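Sorting the Cutlery: Kitchen Storage Gallery

The Skorndale Community Kitchen maintains a shared collection of tableware for the use of member households, visiting groups and the meal program that operates from the building. The collection consists of 532 pieces, of which 293 are metal cutlery and the remainder are chopsticks, serving utensils and a small number of children's pieces. It is sorted in full twice a year, the most recent occasion being in July.

This gallery accompanies the kitchen's storage guidelines. It is intended for hirers who have not used the kitchen before and for members who return tableware after an event. The guidelines themselves are available at the front office and are posted inside the door of the Villaseñor Room.

Sorting into bins

Tableware is spread out on a clean, light-coloured surface before it is put away. Knives, forks, spoons and chopsticks are laid out together and transferred to the storage bins one piece at a time. The bins are placed in a row at the back of the work surface, within easy reach of the person sorting.

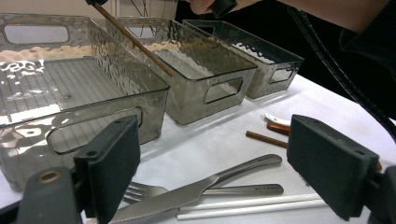 A brown wooden chopstick held over the middle bin, with a table knife, a fork and white chopsticks still to be sorted.

Chopsticks are stored separately from metal cutlery. Wooden pairs are matched by colour and length, and any single chopstick without a partner is set aside until the end of the session. Hirers are asked not to bundle chopsticks with elastic bands, which leave a residue and must be removed before washing.

Table knives are placed with all handles facing the same direction. Those with serrated blades are kept together. Forks and spoons may share a bin when the kitchen is short of space, provided they are divided before the next booking.

Choice of containers

The kitchen previously used the wooden drawer inserts supplied with the Kullby cabinets. These were withdrawn after the divisions proved too narrow for serving spoons and difficult to clean at the corners. See-through plastic containers have been used in their place, and 11 are now in regular service. Their contents can be checked without lifting them down from the shelf, and the handle openings allow a full container to be carried with both hands.

Containers are to be washed in warm water with a mild detergent, rinsed and left upside down on the draining rack until completely dry. They are not suitable for the commercial dishwasher. Labels should be attached with removable tape only.
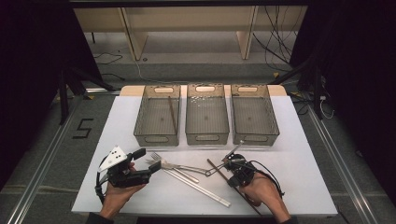 Once the work surface has been cleared, each container is checked for crumbs, scraps of paper and other loose material before it is returned to the cupboard. Anything found is to be emptied into the waste bin and the container wiped with a damp cloth. Containers that have cracked or lost their shape should be left on the trolley beside the sink with a note.

Returning items after an event

Groups borrowing fewer than 182 pieces may return them directly to the kitchen during office hours. Larger returns must be arranged in advance so that bench space can be set aside. Please allow at least an hour for sorting, and somewhat longer where catering pieces from the Stola set have been included in the booking.

All items must be clean and dry when returned. Missing or damaged pieces should be recorded on the grey form kept with the kitchen keys. A replacement charge may apply to serving utensils, but no charge is made for individual chopsticks.

Inquiries about tableware bookings and storage should be directed to Elvia Varela, Kitchen Coordinator, through the front office.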